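Manipulation Club - Frequently Asked Questions

Last updated July 2026. Questions missing from this page go to the club list, with "FAQ" in the subject line.

What does the club do?

We teach a robot arm to handle cloth. Members drive the arm by hand, record what the wrist camera sees, and train a policy on the recordings. The current project is called Keson. Its subject is dark clothing and other heavy black fabric.
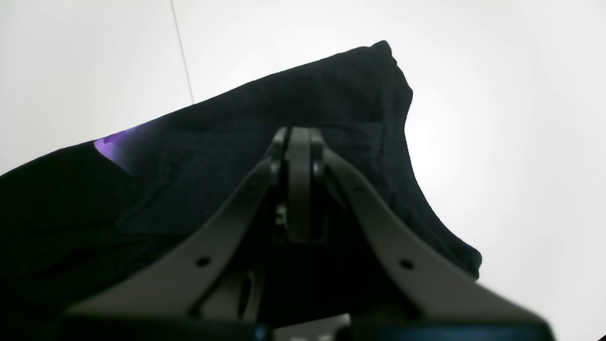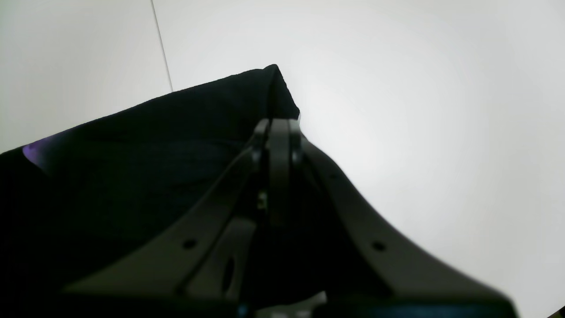 Wrist camera views, black fabric against white walls.

Why dark fabric?

The previous project, Hajdu, used light towels and reached a usable success rate by March. The same policy did poorly on black cloth. Folds and seams carry little contrast, and the policy had learned to look for shadows along an edge. Keson keeps the task the same and changes only the cloth.

Do I need experience?

No. You need to be enrolled and to pass the safety check, a short walk-through of the stop button, the joint limits and the reach of the arm. Python helps if you want to work on training. It is not needed for driving.

What counts as an episode?

One attempt, from the home position back to the home position. Failed attempts are kept and labeled as failed. Do not delete them. An episode is thrown out only if the camera stream drops or someone reaches into the workspace while recording is on.

How many episodes do we have?

Keson stands at 604. Of those, 178 are labeled as failed. A new driver's first 40 go into a separate practice folder and are in neither number.

How do I book time on the arm?

Use the sheet linked from the club list. A slot is one hour. Two people have to be present, one driving and one at the stop button. If your partner cancels, release the slot.

Can I bring my own clothes?

Yes, if they are clean and you can leave them with us until the project ends. Empty the pockets. No sequins, no loose drawstrings, no metal studs. Zippers are accepted but must be closed before recording.

The fingers hide the part of the cloth I am trying to grasp. Is the camera mounted wrong?

Probably not. At close range the fingers cover the contact point, and this is expected. Line up on a fold or a corner while you are still far enough back to see it, then move in straight. If the finger tips have shifted since your last session, check the mount screws and write it in the log - do not correct it in software.

Can I change the exposure?

No. Exposure and white balance are locked for the whole of Keson. Brightening the image makes driving easier but gives us a data set with two kinds of picture in it. If you can't see well enough to drive, adjust the brightness of your monitor.

Where does the data go?

To the lab server, in a folder named after the project, then by driver. Copying takes a few minutes after each session. Wait for the checksum to finish before you log out. Members may use the data for coursework. Ask before posting any of it publicly.

Is there a competition?

We plan to enter the Bravis student challenge with a team of 4. The team is chosen from members who have finished their practice episodes and have trained at least one policy. Everyone else can still run tests for the entry.

Who do I contact?

Thibault Chevalier handles bookings, safety checks and server accounts. Questions about the training code go to the club list, where more people will see them. Hardware faults go in the log first, then to Thibault.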